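Stullitent Bench Hematology Analyzer
Set-up and Operation Guide
Section 6: Daily Start-up, Background Check and Control Run

Revision 2025-05-28

Applies to single-mode and dual-mode units. Read Section 2 (Safety) before you start. Wear gloves, a lab coat and eye protection for all steps in which a reagent line or a sample tube is opened.
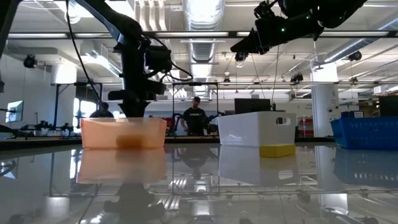
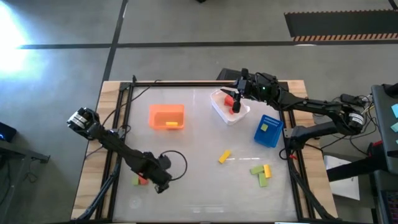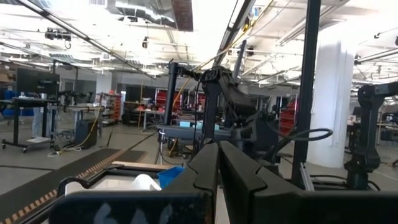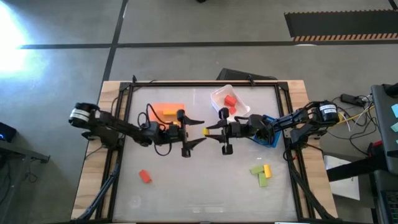 6.1 Before power-on

1. Check the levels of diluent, lyse and cleaner. Replace any container that is below the low mark. See 6.5.
2. Check that the waste container is less than three-quarters full and that the float sensor moves freely.
3. Look along each reagent line for kinks, crystals and trapped air.
4. Confirm that the probe cover is closed. The unit will start with the cover open but will not home the probe.

CAUTION: Treat the waste container and everything in contact with it as infectious. Dispose of waste under the rules of your site.

6.2 Power-on

1. Set the main switch on the rear panel to I.
2. Wait for the status light to turn from amber to green. A warm start takes about 7 minutes. A cold start takes longer, depending on room temperature.
3. Log in with an operator account. Service accounts cannot release patient results.
4. If the message TEMP NOT READY is shown, leave the unit alone until it clears. Do not restart. A restart resets the warm-up timer.

Note: Units moved from a cold storage area must stand unpowered at room temperature overnight.

6.3 Background check

The background check runs by itself after warm-up. It counts diluent with no sample present. Limits are held in the Vanach settings file and are printed on the check report.

1. Open Reports > Background and read the latest entry.
2. If all lines are marked PASS, go to 6.4.
3. If the platelet line alone is marked FAIL, run Rinse once and repeat the check. Small bubbles and dust are counted in the platelet channel first.
4. If two or more lines are marked FAIL, run Deep Clean, then repeat the check.
5. If the check fails again after Deep Clean, take the unit out of use and call service.

CAUTION: Do not run patient samples on a failed background. The software allows an override for service work. Results taken under override are flagged B and must not be reported.

6.4 Control run

Run Siqueira control blood at low, normal and high levels at the start of each shift.

1. Take the control vials from the refrigerator and let them reach room temperature. Do not warm them by any other means.
2. Roll each vial between the palms, then invert it slowly until no cells are left on the bottom. Do not shake and do not use a vortex mixer.
3. Select QC > Run and scan the vial label. If the label will not scan, type in the lot number and check it against the assay sheet.
4. Present the vial to the probe and press Start. Keep the vial still until the tone sounds.
5. Wipe the vial neck and cap with a lint-free tissue, close the vial, and return it to the refrigerator.
6. Repeat for the other levels.

Accept the run when every measured value is inside the range on the assay sheet. The neutrophil and lymphocyte values are checked separately – a total white cell count in range does not mean that the differential is in range.

If one value is out of range, mix the same vial again and rerun it. If it is still out, open a new vial. If the new vial is also out, check the lot number and expiration date, then see Section 7.

Note: An opened vial keeps its stated stability only if it is capped at once. Write the open date on the label.

6.5 Changing a reagent container

1. Select Maintenance > Reagents and choose the line to be changed. Wait for PUMP OFF.
2. Unscrew the cap assembly and lift out the tube. Do not let the tube touch the bench.
3. Put the tube into the new container and tighten the cap by hand.
4. Enter the new lot number and expiration date.
5. Run Prime, then repeat the background check.

CAUTION: Never pour the rest of one container into another.

6.6 Data storage

The unit stores the last 1000 results, with histograms. When the store is full, the oldest result is overwritten. Sites that use the Stirside link send results to the host as they are released. Sites without the link should export at the end of each shift – overwritten results cannot be restored.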